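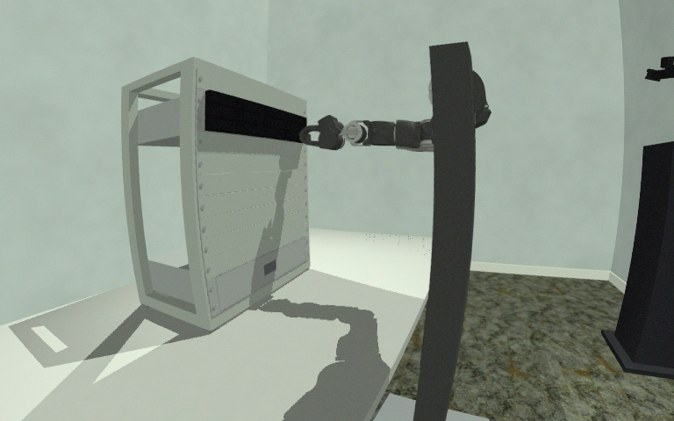
Pay for the practice room, skip the rack pack

Telier charges $160 a month for its simulated practice room, and I think that is fair. You get an arm, a table and a gray cabinet to work on, and mistakes cost nothing. My first 80 runs went at the black panel near the top of the cabinet, and I would not have wanted to do those on real equipment.

The add-on is another matter. The rack pack costs $700 and gives you two more cabinets. Elvia Galindo, who trains new staff at Vetport, told me it saves her setup time. Maybe so - but a small shop will not earn that back. Telier should sell the cabinets one at a time. Until it does, stay with the basic plan.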